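Robot started folding in February, now my job is "exceptions". Anyone else been through this?

Asked by Silvia Urban | 3 answers | 307 views

I work at Gidumham, a laundry that does towels and napkins for restaurants. Eight of us used to fold at the long tables. Since February two of the tables belong to arms from Zesileck, and we have been retitled. I am an Exceptions Associate. An exception is any cloth the arm drops, bunches up or gives back to me in the shape of a sock.

My target used to be 396 pieces a shift, and I knew by lunch how I was doing. Now there is no target, just a tablet that beeps. Pay is the same. My shoulders feel better, I'll admit. But I'm bored, and my supervisor says I should "coach" it.

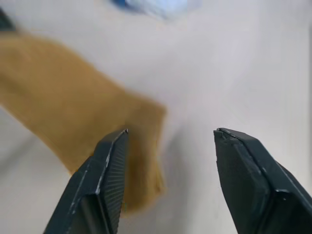
Table 2, gripper open, mustard cloth. My trainee.

Has anyone gone through this and come out with a job they could explain to their mother? And should I ask for a new job description in writing?

Answer by Vratislav Danko (accepted)

Yes, get it in writing, and do it before your next review. We went through this at Jurkeo with packing. I had 19 years in and my review still scored me on boxes per hour, which the machine was packing. I scored very low. It took until summer to fix.

Ask for three things: what you're measured on now, who gets called when the arm stops, and whether clearing a stop counts as technical work. The last one got two of us moved up a pay grade. Also keep your own log of the beeps, on paper. Every Tuesday the vendor asked us what went wrong that week and I was the only one who knew.

The boredom eased once they let us rotate stations. Push for that.

Answer by Čestmír Lukáč

same at my place. 18 people on the line before, fewer now, more meetings. bring a book

Answer by Vlasta Hudec

Are you union? If so call your rep before you sign anything with the word "flexible" in it. If not, what Vratislav said.

Can't help with your mother. Mine thinks I build them.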